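From: Mudassar Hashmi
To: house list
Subject: Re: bed in the back room

Elaine Pacheco wrote:
> Is the grey bed still free? And does the headboard come off?
> Our stairs are narrow, I measured 454 mm at the turn for
> anything stiff. Also please tell me if the wall needs paint.

Dear Elaine,

Yes, it is free until July. The headboard is held with nine screws and I have the key for them. Li-hua took it off once alone, so two of us can manage. The green sheet you can keep, it has a few years already.

The wall I would not paint - there is one small red mark and a smudge, I will try with a sponge first. The carton must stay with me, I will move it to the hall before you come.
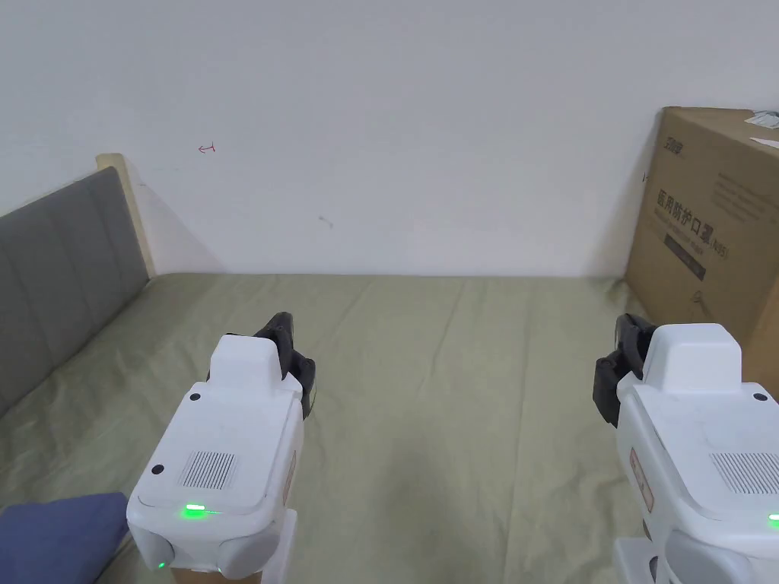

The bed with its green sheet, and the carton on the right

Please write which evening is good for you.

Regards,
Mudassar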